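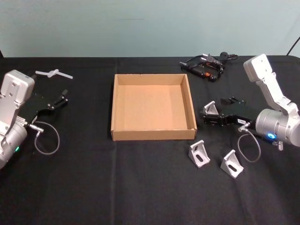 Right arm with a bracket, tray still empty. Witau cell, Saturday.

1/ Jorside's fault note for this cell says "grip lost, operator error". I don't buy it. Clive Hebden and I read the log twice and no operator touched anything.

2/ Line 1702: gripper reports closed, force reading zero, arm carries on to the tray anyway. It let go of a bracket mid-move and logged a successful place. Then it did it again.

3/ Their fix is a software update and "closer supervision". So a person stands nearer to an arm that drops metal. Brenda Parsons asked who signed that off. No reply yet.

4/ I'd want it to stop dead on a zero reading. Kershaw's old cell did that years ago. Update goes on in February, and I'll post the log either way.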